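Clondwood Bench Pair – two-arm benchtop kit for small kitchens, workshops and anyone with a chore they're tired of

Most people who ring us start with the same question, and it's a fair one: can it do the washing up yet? No, it can't, and we'd sooner tell you that at the top of the page than after you've signed for a crate. What the Bench Pair can do is a modest and growing list of tabletop jobs, the fetch-and-place sort of thing that fills the gaps in everybody's day, and it's a very good way for a school, a café owner or a curious workshop to find out where machines have got to with ordinary chores.

You get two arms, two grippers with slotted blue fingers, a small camera for each gripper and the Stalo control software, which runs on the laptop you supply. It all goes on a plain table. Consuelo Jaramillo, who looks after our demo bench, likes a white top with a few bits of coloured tape stuck down as position marks, and after trying several fancier arrangements the rest of us have come around to her way of doing it. Two paper cups and a small bottle of green drink will keep you busy for longer than you'd think!

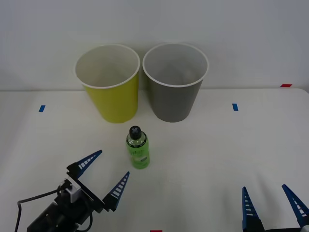

## What it's like with drinks and containers

Bottles are the thing we get asked about most, after dishes. A drink bottle is a friendly shape for a gripper and an unfriendly one for a camera – clear plastic throws back bright glints, the liquid shows through, and the label disappears around the curve just when you'd like to read it. The fingers have open, grid-like ribs, and we recommend starting with a bottle that still has its cap on while you get your grip settings right. (Ask Mathis Lefèvre about his trousers.)

From the wrist camera you get a close look at whatever is between the fingers. On a bottle of LINGTEA that means the ridges on the black cap and the "Zero Sugar" printed around the shoulder, along with a good bit of the room behind. It's a lovely view for checking that the bottle is sitting where you meant it to be, and a poor one for judging how far away the cup is, so keep the bench camera running as well.
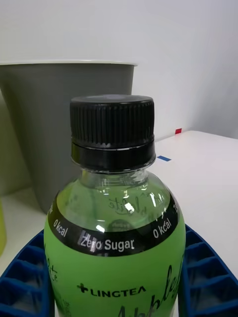

## Chores, sorted by how much we'd trust it

**Happy to leave it to the arms, with someone in the room**

- Moving capped bottles, jars and tins from one mark to another
- Putting light items into an open tub
- Sorting parts by colour on a clear bench

**Worth trying, with a tea towel handy**

- Holding a bottle over a cup
- Standing paper cups side by side without crushing the rims
- Folding a face washer (expect something closer to a parcel)

**Please don't ask it yet**

- Washing up, knives, anything hot
- Stacking your good glasses
- Screw caps that a person would need to grunt at

The middle group is where we spend most of our own time, and I'll admit it's where the fun is. Bringing a bottle to a cup asks a lot of an arm. It has to keep its grip on something smooth, carry it over the correct cup when there's another of the same size right next door, and stop at a sensible height, all without the elbow wandering into the wall.

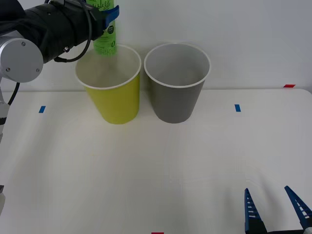
Pouring well is harder again. The weight in the fingers changes as the liquid leaves, a full bottle behaves nothing like a nearly empty one, and a paper cup will tip over if you so much as brush it. In our last round of bench trials we used water and ran the job 20 times with each cup colour, and the results were good enough to be encouraging and damp enough to keep this one in the middle group. Henrike Engelhardt wrote up the settings she used, and they're in the manual under "Wet work".

## In the box

| Item | Detail |
|---|---|
| Kit number | 1114 |
| Arms | 2, left and right |
| Grippers | Two-finger, blue, slotted |
| Cameras | One per gripper, plus one for the bench |
| Software | Stalo, with a year of updates |
| Set-up time | about 95 minutes for a first-timer |

You'll need to bring your own table, laptop and coloured tape. Ekell mounting plates fit without drilling, and if you already have a Steiner bench, let us know when you order and we'll pack the longer bolts.

## Ordering and trying one out

Eirlys Foulkes answers the order line and will happily talk you out of a kit if your chore is in the third group. Visits to the demo bench are free, and you're very welcome to bring your own bottles, jars or awkward bits and pieces. Please rinse them first.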